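Nous utilisons des cookies pour mesurer l'audience de cette lettre. Accepter | Refuser | En savoir plus

Le coin cuisine reprend des couleurs

Il fallait bien que quelqu'un s'y mette un jour, et c'est Biljana Obradović qui a lancé le mouvement en octobre, avec sa bonne humeur habituelle et une pile de chiffons sous le bras. Chez Rellholm, on cuisine peu, mais on aime que les choses aient leur place (et qu'on retrouve les assiettes sans ouvrir tous les placards !). Elles ont donc désormais leur égouttoir en bois, bien droites, et ma foi, ça donne envie de mettre la table. Everaldo Cavalcanti, lui, a pris les tiroirs en main : on vide, on essuie, et on ne remet que ce qui sert vraiment. Il nous reste 3 placards à trier avant l'hiver, alors si vous avez une heure devant vous un matin, passez donc, le café est offert et la compagnie est bonne.
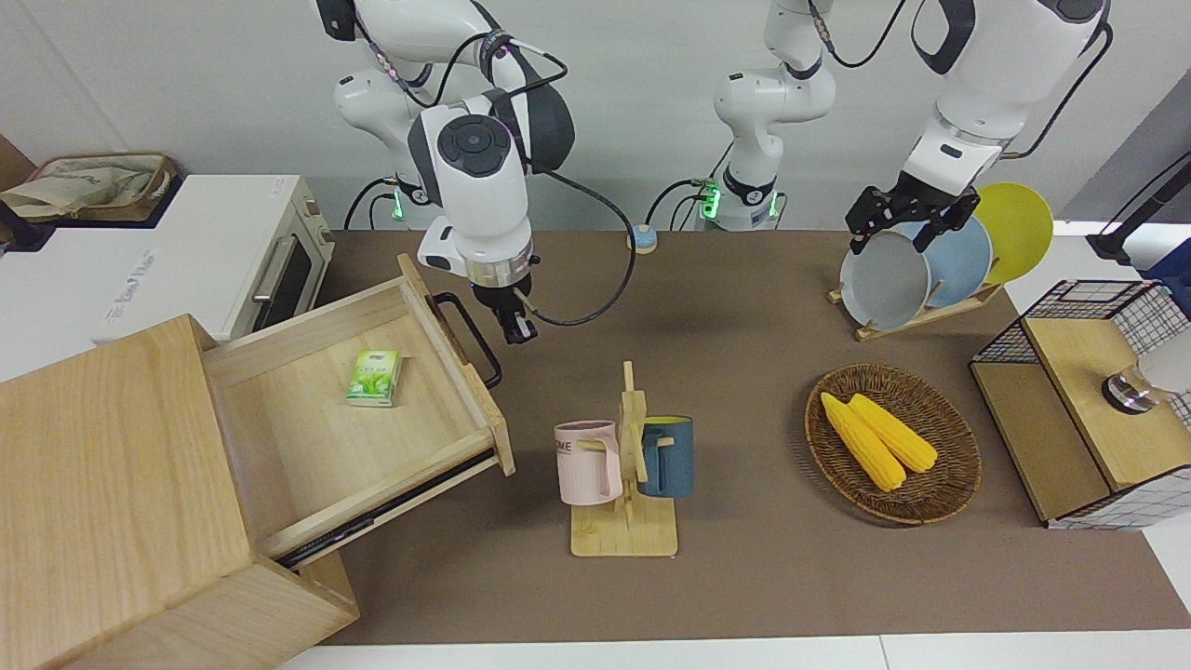
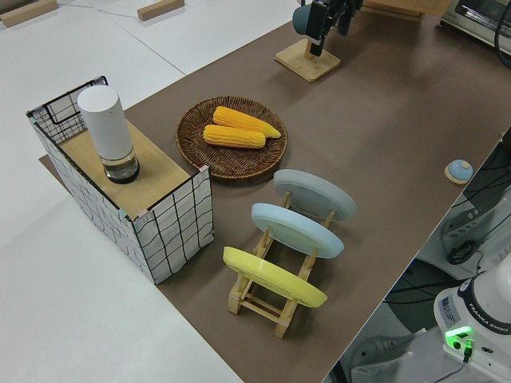
Au coin cuisine : le tiroir et son sachet vert et blanc (première photo), le maïs et les assiettes (seconde photo).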